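Larville adds blue microfibre towels to its home cleaning range
10/5/18

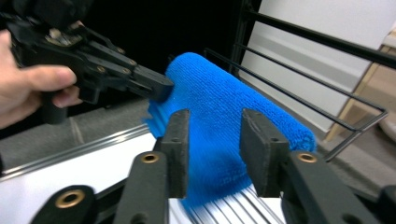
How should a microfibre towel be washed?
Wash it at a low temperature with other microfibre items, use a small amount of liquid detergent and leave out fabric softener. Hang it up to dry.

Larville has added a microfibre towel in bright blue to its Indum range of household cloths. The towel has a fine looped texture and is meant for kitchens, bathrooms and car interiors. It can be folded into a thick pad for wiping worktops or opened out for drying larger surfaces.

The towels are sold in packs of 8 and will be stocked by 413 shops from the end of October. Bellamy, the distributor, will handle trade orders from its Drukia warehouse.

"Customers asked us for a towel they could tell apart from their bath towels at a glance," said Corinne Yazzie, product manager at Larville. "We tried several colours and kept coming back to a strong blue. It folds small and fits in a kitchen drawer."

Shops ordering more than 10 cases before the end of the month will receive a free counter display. Samples are available on request from the Larville sales office, quoting reference 862.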